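Careers / Kalulura / Open calls / Equipment planning

6 min read

Shoelace people wanted: help us decide what to buy

Posted Jul 2, 2024

I'm Mieke Segers and I do the equipment planning at Kalulura, which means I spend other people's money on grippers and then get asked about it for years. We're putting together the budget for a small robot cell that handles shoes and laces, and before I sign for anything I want people who lace, unlace and put away shoes with their own two hands to come and work through it with us. That could be you!

A bit of background. We have an order from Jansen to plan a station that takes laces out of returned sneakers, keeps each pair of laces together, and later puts them back in. It sounds like a tiny job until you try to write it down as a shopping list. Do we need two arms, or one arm and a clamp? Fingertips that can pinch a flat lace, or a hook? I had a quote on my desk for a very fancy pair of hands, and Henk Van Dijk (he signs off anything above a certain amount) wrote one word next to it in pencil. The word was "why".

So the plan is to look at how people do it first and buy second. Lacing near the top of the shoe is the part I keep going back to, with both hands meeting over the tongue and the rest of the lace trailing off across the floor. A loose end like that needs room, and room around the fixture is something I'd left out of my first floor plan completely.
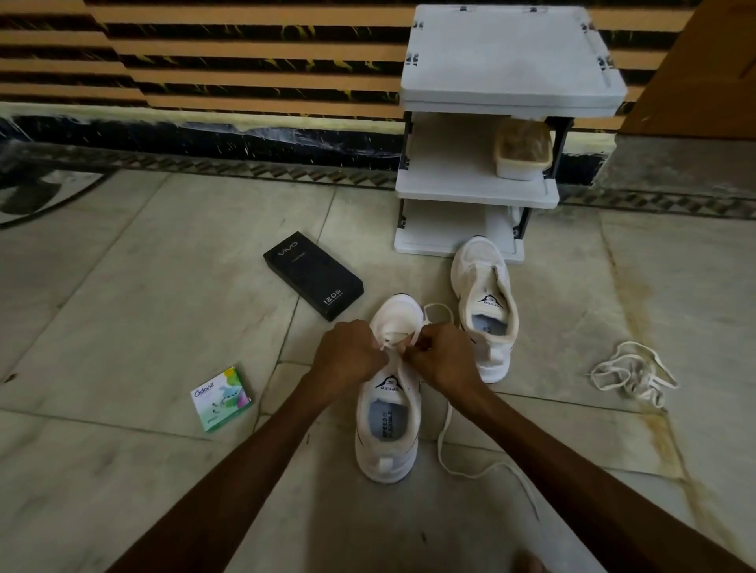

Henk thinks I should budget for one good arm and a dumb clamp, and spend what's left on spare fingertips, on the grounds that tips wear out and arms mostly don't. He'd like to see a month of real lacing before anyone says the words "second arm" to him again.

Fair enough, and it's partly why this call exists. I'd still like the second arm, for the record.

What you'd be doing

You'd come to our space in Pemville and work with ordinary sneakers, laces, pouches and a shoe rack. Some of it is lacing and unlacing at your own pace. Some of it is putting laces away and getting them out again. After each round you sit down with me and we talk through what you did: where you changed your grip, which bit was annoying, what you'd want a helper to hold for you. I write it all down and turn it into lines in a spreadsheet (gripper type, reach, table height, fixtures, spares). You don't have to know anything about robots. If you do, wonderful, but please lace the shoe the way you'd lace it at home.

You'd also get to handle the sample grippers we have on loan from Katport and tell me which ones you'd send back. I'm serious about that part. I've been at this long enough to fall in love with a catalog page, and I need people around who haven't read it.

There are 100 session slots in this call. Most people take 2, a few weeks apart, and the second one is usually more useful because you've been noticing your own shoes in between. The sessions run until November, when the purchase list has to be finished.

Where the money goes

People asked last time, so I'm putting it in. The participant part of the budget is $3000 and it's separate from the equipment money, so nobody's lunch is paying for a gripper or the other way around. Coffee and sandwiches are on us. We pay by the slot, travel gets paid back against a receipt, and I'll send you the rate sheet before you agree to anything.

The equipment side is still open, and these are the lines I most need help with:

1. Fingertips. Laces are thin, and they slide and fold over. I want to know how often you pinch, how often you hook and how often you just push the thing through and hope. Soft tips cost more to keep in stock and I need a reason to do it.

2. Fixtures. When you lace a shoe on the floor or on a table, what keeps it in place? If it's mostly your other hand, that's a point for my second arm. If you jam it between your feet, that's a point for Henk's clamp – he'll be unbearable, but I'll write it down.

3. Containers. I had "bins, small" on the list and that was all the thought I'd given it. Then we tried see-through pouches, and holding one open takes more hands than I'd planned for. With a bundle of laces looped up inside, you can see through the side whether they're in there, which could save us a sensor. On the other hand a pouch is floppy, and floppy things are expensive to automate. I'd love to watch more people deal with them before I choose between pouches and a plain rigid tray.

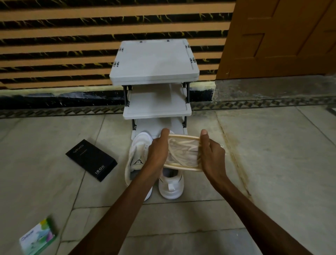

4. Racks and shelving. We've been looking at light plastic racks with a few tiers. They're cheap, and the lower shelves are hard to get at when there are shoes standing in front. Should the arm reach in low, or do we raise the whole rack and pay for a stand? Tell me what your back says.

5. Spares and service. This one's more for people who've run equipment before. If you've kept a small machine going on a tight budget, I want to hear what you wish you'd ordered with it on day one.

Who I'm hoping for

Parents of small kids, please! You've laced more shoes than any engineer I know. Also runners, people who've worked in shoe stores or in returns, people who lace left-handed, and people whose hands are stiff or sore and who've found their own way around it. You need to be 18 or older and OK with having your hands recorded while you work. You can kneel, sit on the floor or use a table, whichever you normally do. Bare feet are fine, socks are fine.

I'm also looking for one part-time planning assistant out of this same call. It's desk work for the most part: getting quotes, chasing delivery times, keeping my spreadsheet from turning into soup. If that's more your thing, say so in your note and tell me about something you bought for work that was a mistake. I have plenty of my own to trade.

How to sign up

Write a short note to the Kalulura planning desk with "laces" in the subject line, or drop it off in room 305 at the Pemville building. Give me your name, the times of day that suit you, and a line or two about the shoes you deal with most. No resume needed for the sessions. For the assistant job, send one page, please, and leave out the cover letter.

I answer everything myself, so give me a few days. If your first note disappears into the pile – it happens – send it again and I'll be embarrassed and quick.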